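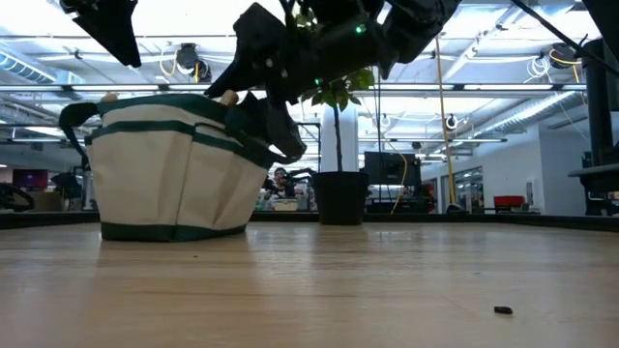 Pouran Mousavi wants to know why a cotton bag can carry heavy books when a single cotton fiber snaps as soon as you pull it. The answer is in the way the fibers are put together.

What a fiber is
A cotton fiber is one long cell that grows on the outside of a seed. It is hollow at first. When the seed pod opens, the fiber dries out, goes flat, and twists like a ribbon. These twists help fibers grip each other.

From fiber to yarn
Loose fibers slide apart easily. Spinning turns them around each other so that they press together. The force that stops two touching surfaces from sliding is called friction. When you pull on spun yarn, the twist tightens, the fibers press harder, and friction goes up.

Two or more yarns can be twisted together. This is called plying. Plied yarn is more even than single yarn, so it has fewer weak spots.

From yarn to canvas
Cloth is woven on a loom. The yarns that run the long way are the warp. The yarns that run across are the weft. In plain weave, each weft yarn goes over one warp yarn, under the next, and so on. The next row does the opposite.

Canvas is a plain weave made with thick yarns packed close together. A load on one yarn is passed to its neighbors at every crossing.

Where bags fail
The cloth in the middle of a bag seldom tears first. Most damage starts where a strap is sewn on, where all the weight hangs from a small area. Makers sew a box with an X inside it at that spot to spread the load over more yarns. A folded rim or a second layer on the base works in a similar way.

Try it
You need a cotton ball and a ruler.
1. Pull off a thin strip of cotton 5 inches long.
2. Pull the ends gently. Note how easily it comes apart.
3. Make a second strip the same size. Roll one end between your fingers 30 times in the same direction while a partner holds the other end.
4. Pull again.
5. Repeat with 40 turns and write down what changes.

Words to know
Friction: a force that resists sliding.
Ply: to twist yarns together.
Warp: yarns that run lengthwise.
Weft: yarns that run across.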